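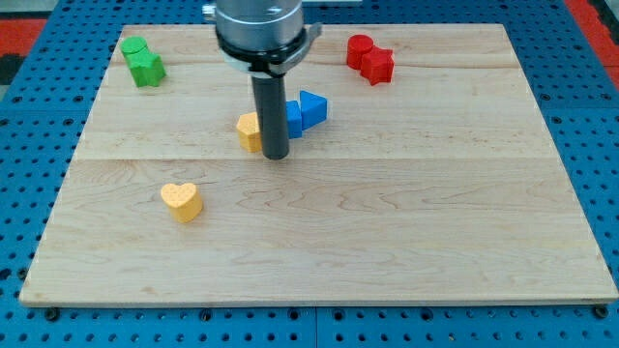 Foire aux questions de l'atelier pain au levain de Brillum

Vous êtes de plus en plus nombreux à nous écrire entre deux fournées, et ça nous fait un plaisir fou ! Siobhán a rassemblé les questions qui reviennent le plus souvent. Pour le reste, écrivez-nous ou passez nous voir un jeudi.

Faut-il déjà savoir faire du pain pour s'inscrire ?

Pas du tout. On a accueilli des gens qui n'avaient jamais ouvert un paquet de farine, et d'autres qui cuisent chaque semaine depuis des années. Tout le monde pétrit côte à côte et c'est souvent là que naissent les meilleures discussions (et les plus grandes disputes sur le sel).

Mon levain ne bulle plus, est-il mort ?

Presque jamais ! Un levain oublié au fond du frigo se réveille très bien. Jetez le liquide gris en surface, gardez une cuillerée du fond et nourrissez-la matin et soir avec de la farine de seigle et de l'eau tiède. Comptez deux jours, parfois un peu plus en hiver. En revanche, s'il y a des traces roses ou de la moisissure, on jette tout et on vient nous en redemander.

Quelle farine choisir ?

Pour commencer, une T80 de blé. Elle a du goût, elle boit bien l'eau et elle pardonne beaucoup. Suqin Lei ajoute toujours une poignée de sarrasin grillé dans la sienne, et depuis qu'on a goûté, on fait presque tous pareil. La T150 est superbe aussi, mais la mie sera plus serrée.

Ma pâte colle partout, que faire ?

Surtout, ne rajoutez pas de farine tout de suite ! Laissez-la reposer 20 minutes, mouillez-vous les mains et reprenez avec des rabats. La différence est spectaculaire. Si elle s'étale encore au façonnage, réduisez un peu l'eau la fois suivante.

Comment entretenir une planche en bois ?

Un coup de corne pour décoller la pâte, un chiffon humide, et on la laisse sécher debout. Pas de lave-vaisselle, pas de trempage. Une fine couche d'huile minérale alimentaire de temps en temps et elle vous suivra très longtemps.

Peut-on cuire sans cocotte ?

Oui ! Une plaque épaisse bien préchauffée et un petit plat d'eau bouillante en bas du four donnent de très belles croûtes. Retirez l'eau à mi-cuisson. La cocotte reste plus simple, surtout si votre four laisse filer la vapeur.

Pourquoi mon pain est-il si acide ?

Souvent, le levain a attendu trop longtemps entre deux repas. Utilisez-le plus jeune, quand il vient de doubler et qu'il sent le yaourt. Certains adorent l'acidité, cela dit : Định Trương laisse exprès la sienne monter et ses tartines au fromage sont fabuleuses.

Que dois-je apporter ?

Un tablier, un torchon propre et un bocal avec couvercle pour repartir avec du levain. La farine et les bannetons sont sur place.

Les enfants sont-ils les bienvenus ?

Oui, avec un adulte. Ils façonnent leurs petits pains eux-mêmes, et les hérissons ont un succès monstre.

Y a-t-il une séance en octobre ?

Oui, et elle sera consacrée au seigle ! Hạnh Châu y montrera sa méthode de cuisson lente. Les inscriptions se font par courriel ou directement à l'atelier.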